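Breakfast and Front Desk Host at Birholm House

Part time, mornings, 33 hours every two weeks
Start: June

Birholm House is a small guesthouse on the hill above the ferry landing, and we're looking for someone who likes people before 8 a.m. That's a rarer gift than you might think, and if you have it, we'd love to meet you!

We host walkers, families visiting students, a choir or two in the spring, and a steady stream of guests who came once for a weekend and now come every year. Mornings are the heart of the place. Guests drift in with maps and wet boots, they ask about the trail to Watora Point, they compare notes on the ferry, and somebody always wants more toast. You'll be right in the middle of it.

What your mornings will look like

You'll come in at 6:15 a.m. and open the breakfast room with Ineke Vanhove, our cook, who does all the hot food and bakes the bread the night before. Your side is the cold buffet, the drinks table, the tables themselves and the guests sitting at them. Juice and cold milk go out in dispensers so people can help themselves, and you'll keep them filled and the trays under them clean.
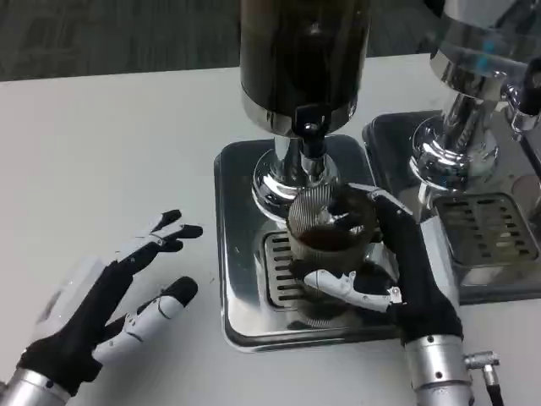
Breakfast runs from 7 to 10 a.m., a little later when the choir is in. Once the room is cleared you'll move to the front desk, where you'll check guests out, answer the phone, and get the room keys ready for the afternoon. Shiuli Fakir runs the desk and will train you on the booking system. It's a simple one, and she's a patient teacher.

You'll also look after our notice board, with ferry times, the weather and whatever is going on in town. The last person in this job started drawing a little trail map on it each week and guests loved it – feel free to carry that on, or do something completely different.

Who we're hoping to hear from

Hotel or restaurant work is welcome on your application, but so is a summer at a bakery counter, a few years raising kids, or running the snack table at a sports club. We can teach you the job. We'd like you to bring:

A friendly way with strangers, including the sleepy ones
Steady hands and a good eye for a table that needs clearing
Comfort with being on your feet for most of the shift
Enough English to chat with guests (any other language is a bonus, and we'll put it to good use)
A food handler's card, or willingness to get one. We pay for the course and your time.

You should be able to lift a full crate of milk. The house has two flights of stairs and no elevator, though most of your work is on the ground floor.

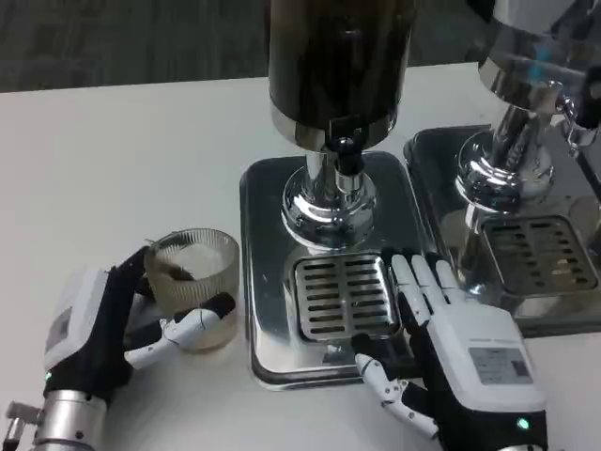
What we offer

Paid training for your first two weeks, alongside Shiuli and Ineke
Breakfast every shift, eaten sitting down
Every other weekend off
Free parking behind the house, or a ferry pass if you come across from Oei
Two free nights a year for your family or friends, outside the busy season

We're a small team and people tend to stay. Vanderleia Prado began in this same job and now manages the house, and she still jumps in to pour coffee when the room fills up.

How to apply

Send a short note to Vanderleia at the house, or drop it off at the desk any day before 2 p.m. Tell us a bit about yourself, when you could start, and which mornings you can't do. A resume is fine but you don't need one. If writing isn't your thing, call and ask for Vanderleia or Shiuli.

We'll invite people in for a 60-minute visit: a chat, a walk around the house, and a cup of something with the team. Let us know if you need anything to make the visit easier, such as a later time or a lift up from the landing.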